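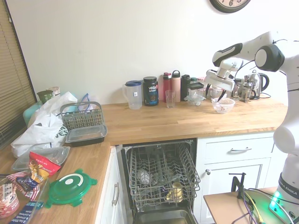
Drinks corner, staff kitchen, Madby building. Butcher-block counter with pitcher, bottles and kettle.

About Primix

Primix specifies, supplies and refinishes wooden worktops for small kitchens in offices, schools and shared workspaces. The company operates from Madby and has a second workshop in Hastar, where tops are cut, jointed and given their first coats of oil. We do not make cabinets, and we do not sell appliances.

What we do

Most of our work is on L-shaped counters set into a corner. A corner run gives two working edges and one deep area at the back where things can stand against the wall. The back section is normally assigned to items in daily use: kettle, French press, water bottles, a pitcher, storage containers. The front edge is kept for preparation. We draw both zones on the plan before any timber is ordered, and the client signs off on the plan.

Since opening we have completed 2,641 counters. A further 72 are on order, which will bring the total to 2,713.

How a counter is specified

Each order starts with a site measurement. We record the wall lengths, the squareness of the corner, the height of the window sill and the location of every outlet. Kettles are placed at the end of a run wherever the outlet allows, so that the cord does not cross the preparation area. Blinds that come down to counter level are noted on the drawing – they need clearance to be raised and lowered without catching on tall containers.

The standard delivery time is 6 weeks from approval of the drawing. Installation takes one day. Sink cutouts add a second visit.

Finish and care

All tops leave the workshop with 5 coats of Radu, our own food-safe oil. Radu is also supplied in cans for maintenance. Recommended practice for shared kitchens:

Wipe up standing water the same day.
Do not set a hot pan directly on the wood.
Stand glass bowls and dishes on a dry surface. A wet base leaves a ring.
Lift containers when moving them. Do not slide them.
Re-oil once a year. Our service customers are scheduled in May.

Rings and light scratches can be sanded out on site. Deep burns require a patch – the workshop will quote from a photograph and a measurement. Patches are cut from the same species as the original top, but the color will differ for the first few months.

Visits and samples

Sample blocks, oiled and unoiled, can be borrowed from either location. The Hastar workshop is open to visitors by appointment only, and closed shoes are required on the shop floor. Drawings and measurements should be sent to the Madby office.

Page last updated 7 October 2024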